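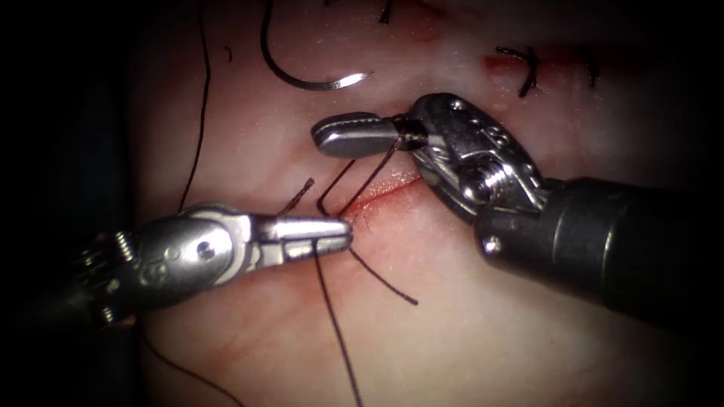
What does the person at the controls do during a robotic suturing demo?
Everything that needs judgement. The arms copy the hands, scaled down, and have no plan of their own on the Semholm set-up.

Handout 2 - Semholm open day, March

Please read this before the visit! You get 40 minutes in the demo room and it goes quickly, so know your steps:

1. Needle through both sides of the cut.
2. Wrap the thread round one instrument.
3. Take hold of the tail and pull it through.
4. Snug the knot down, then repeat the other way.

Step 2 is my favourite. Look at the turns of dark thread near the base of the right jaws, while the left jaws keep hold of a strand - lovely to watch on the big screen. Keep an eye on the curved needle too, parked up the pad from the cut.

Groups of 9, please. The Hikthorpe group goes first, then Prollville.

Think about: how would you judge thread tension by eye alone? Bring your answer to the Wijaya room afterwards, where we'll compare notes over tea.

We use cookies to remember your settings. Accept | Manage cookies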